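Notebook, textile bench
Friday, October 25, 2024

Felt drainage and shrinkage trial, Toltden batch, continued from the previous page. Aim is unchanged: find out whether the Toltden wool blend can replace the Sullcombe felt as the blotting layer in the wet-press stack without changing the pressing time.
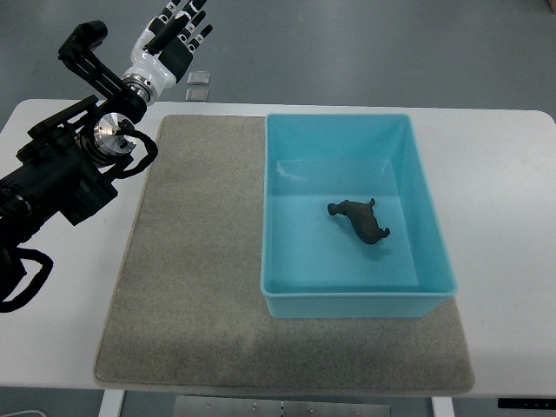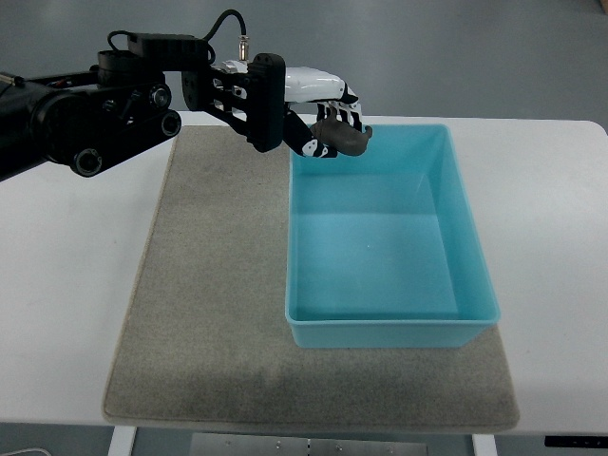

Blue plastic bin.

Samples. Eight squares cut from the Toltden roll, eight from the Sullcombe roll, all from at least a hand's width inside the selvage. Cut with the rotary cutter, not the shears, after the shears dragged the Toltden edge last time and made the side measurements useless. Marked T and S in laundry pen, corner nearest the roll end. Conditioned overnight in the cabinet before weighing.

Soak. Tap water at room temperature, samples laid in flat and pushed under once with the paddle. T samples float longer than S. Some of that is lanolin or a mill finish, can't separate the two on this data. Soak time 10 minutes from the moment the last corner goes under. For T4 the start of the clock is doubtful, see remarks.

Drain. Hung by one corner for 2 minutes, then weighed wet. The corner hang gives a wet tip that drips on the balance pan. Wiped the pan between samples and re-zeroed. Consider a flat mesh drain for the next run, although that breaks comparison with the Hnatiuk data, all of which was taken with the corner hang.

Press. Standard stack: board, felt, sheet, felt, board. Screw taken down to the scribed mark and left. Paper was the usual cotton stock, one sheet per pair of felts. Sheets numbered in pencil on the back to match the felts.

Results, wet weight. T takes up more water than S on every pair. Best single reading on T is 136 g, on T6, which is also the thickest square by eye. Thickness gauge is still out for repair so no number for that. Spread within T is wider than within S. The Toltden roll is visibly uneven near the outer turns, and T1 to T3 came from there. Would not put much weight on those.

Results, sheets. Sheets from the T stack came out with a faint nap pattern on the felt side. It shows under raking light only. Sheets from S are clean. Pattern is stronger on the sheets pressed first, which suggests loose surface fiber that comes away with use. A rinse and one blank pressing before service might deal with it. Not tested.

Results, shrinkage. Both types measured along and across the roll after drying flat. S has moved very little. T has moved more along the roll than across it, and two squares are no longer square. If we go to T, the felts need to be cut oversize and trimmed after the first wash. That adds a day to every changeover.

Remarks.
T4 folded under itself during the soak and had to be opened out by hand. Kept in the table with a flag.
S2 has a small moth hole. Did not see it before cutting. Kept, no effect on weight that I can find.
Balance drifted slightly over the afternoon. Check weight read correctly at start and finish, low in the middle – probably the heater cycling. Move the balance off the window bench.
Water left in the T soak was cloudy and slightly yellow. S water clear. Saved a jar of each on the shelf, labeled.

Provisional view. T holds enough water to do the job. The nap pattern is the problem, and the shrinkage is a nuisance. Price difference does not justify a switch on these numbers alone. Do not order the full roll.

To do
Repeat with squares cut from the inner turns of the Toltden roll only.
Pre-wash half of them, leave the rest as received.
Blank pressing before the first sheet.
Ask Prendstead whether the finish is listed on the mill sheet.
Get the thickness gauge back before the November run.
Re-cut one S square to replace S2.

Drying racks left full. Please don't move the T squares until they have been measured again on Monday – they were still cool to the touch at the center when I left.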